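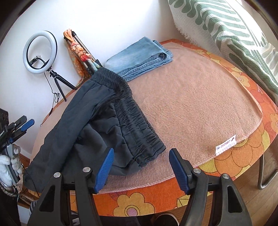 Why does a gamepad that works in one PC game do nothing in the next?

The two games are most likely using different input interfaces, and the pad's driver speaks only one of them. Older titles read DirectInput, newer ones read XInput, and a fair number released in between check for one and quietly ignore the other.

I have spent a good part of the winter on this problem and have come to a view that will not be popular with people who write third-party drivers. The default behavior of a controller driver should be to report what the hardware is, and nothing else. Pretending to be an Xbox pad should be something the user turns on, per game, knowing that it is on.

Most wrappers do the opposite. You install the package, plug in the pad, and the driver presents a virtual XInput device to the system. The real device is still there underneath. Games that read both interfaces now see two controllers and receive every button press twice. In a menu this means the cursor skips an entry. In a racing game it can mean that steering is read from one device and throttle from the other, each with its own dead zone.

The usual fix is to hide the physical device with a filter driver. That works until the filter loads after the game has already listed its devices, or until a system update puts the filter back in its original order. I keep a plain log of my own test machine, and between a clean install and 2/1/24 it has 154 entries in which the physical pad was visible when it should have been hidden. All of them were on cold starts. Restarting the game cleared it each time, and that is probably why so few users report it.

Consider how the Cliralar package handles the matter. It ships with 247 profiles, one per supported pad, and every one of them has emulation enabled. The setting to disable it sits under a tab labeled Compatibility, two levels down, and goes back to enabled when the profile is updated. The profiles themselves are good work. Axis ranges are correct, trigger axes are properly separated, and the hat switch is mapped as a hat and not as four buttons. All of that is thrown away when the output is squeezed into the fixed layout of an XInput device, with its two sticks, two triggers and ten buttons plus the directional pad. A pad with extra rear buttons loses them.
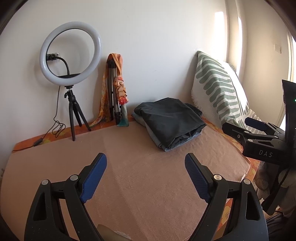 The smaller Ullach driver takes the approach I would like to see copied. It installs in native mode. Emulation is a check box beside each game in the list, off to begin with, and a tray icon changes color while it is active. Tsegereda Woldegiorgis, who maintains it, wrote in the release notes that most support requests now concern the check box itself: people want to know why it isn't already checked. I take the point. A user who has just bought a pad wants it to work, and does not want to learn the names of two programming interfaces first.

That is the strongest argument against my position, and I don't think it can be waved off. For someone who only plays titles from the last ten years, emulation by default is right nearly all the time. My objection is to what happens in the remaining cases. When native mode fails, the game shows no controller and the user knows where to start looking. When emulation fails, the game shows a controller that behaves badly, and the user blames the pad, the cable or the game.

Latency is raised less often than it should be. The virtual device adds a queue, and on a slow USB hub the queue is not always drained evenly. I recorded 2256 presses of the same button through Cliralar with emulation on, and 680 of them arrived at least one polling interval later than the native reading. Few players would feel that in a strategy game. In a fighting game they might.

Vendors could settle much of this by putting a mode switch on the pad. The old Ambaye pads had one, a slider on the back marked D and X, and I have yet to see one present itself as two devices. The slider went away on the later model to save a part. Until something like it comes back, the choice belongs in software, where it can be seen, and it should start in the off position. Cliralar has a new version planned for March. If the profile update stops overwriting the emulation setting, I will consider that half of the complaint dealt with.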